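The One-Bowl Kitchen: Do We Believe It?
Speaker notes, Kaltbridge Home Cooks' evening, April 22, 2022

Opening. Keep it short, they'll still be finding seats.

Good evening. I was asked to talk about clearing out a kitchen, and I should say at the start that I don't much trust people who give talks about clearing out kitchens. They usually have a very large kitchen and somewhere else to put everything. Mine is small, and what leaves the cupboard goes under the bed.

The claim I want to look at tonight is one you'll have read in magazines: that a home cook needs one good steel mixing bowl and a clear surface to put it on, and that everything else is clutter. I tried to live by it from July until the new year. Some of it holds up. A fair amount doesn't.

(Pause. Ask who owns a nest of bowls. Ask who uses the smallest one. Wait for the laugh, if there is one.)

First point: the bowl.

The case for steel is that it's light, it doesn't chip and it doesn't mind being dropped. I agree with all of that. I've dropped mine down the back steps and it still sits level. Glass is heavier, and my old china one cracked while I was carrying it to the sink, full of batter.

What the articles leave out is the microwave. You can't melt butter in it, so out comes a jug, and now you have a bowl and a jug. Then you separate an egg and need a cup. By the time you've made a plain sponge the one-bowl kitchen has four things in the washing-up. I would like to see the sinks of the people who write these pieces.

There's also the sliding. A steel bowl on a smooth top goes for a walk as soon as you beat anything stiff. A damp cloth underneath cures it. Nobody sells you the damp cloth, so you won't see it in the brochure.

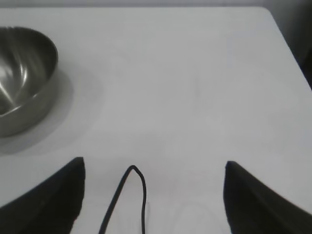

Second point: the clear surface.

I was ready to scoff at this one and I've come round to about half of it. Rolling out pastry is easier when you haven't had to push the toaster back first. Wiping down takes one go. I cook more on weekday evenings than I used to, and I put some of that down to not having to shift things before I start.

The half I don't accept is the idea that clear worktops mean less stuff. They mean the same stuff in a cupboard, and a person on their knees looking for the salt. I moved the kettle away for two weeks on the advice of a book. It was the worst advice in the book. The kettle lives out.

White tops deserve a word as well. They look lovely in a showroom. At home they show beetroot, turmeric and the ring from the bottom of a tea mug. If you're choosing now, take a sample home and spill things on it before you pay.

(Pass round the Drorkach and Trosano samples here. The beetroot mark on the Trosano one is mine. Ask for them back.)

Third point: what it costs to own less.

Paquette had a "pared-back kitchen" set in the window last month. I went in and asked. It came to 1102 pounds, and it included a bowl, some pans and a rack to hang them on. I asked whether I could buy just the bowl and was told it came as a set. So there's a firm selling you a great many things so that you can have fewer things, and I think we're allowed to raise an eyebrow.

If they want to know about fitted worktops: the quote I had was 4000, before the plumber. I kept the old one and sanded it.

Fourth point: what I'd do.

Keep one big steel bowl and one small one. Two is the right number for me, and if you bake bread every week you may want another for proving. Weigh into the big one, straight on the scales. Stand it on a damp cloth. Leave one stretch of worktop bare, long enough for a rolling pin, and let the rest of the kitchen look as if somebody lives there.

Don't throw anything out this weekend. Put it in a box with the lid taped and see what you go back for. I went back for the garlic press within days, after saying some unkind things about garlic presses at last year's talk. Someone here will remember. Own up to it.

Questions. If the food processor comes up, say I haven't made up my mind. Tea is at the back, samples to be returned to the front table.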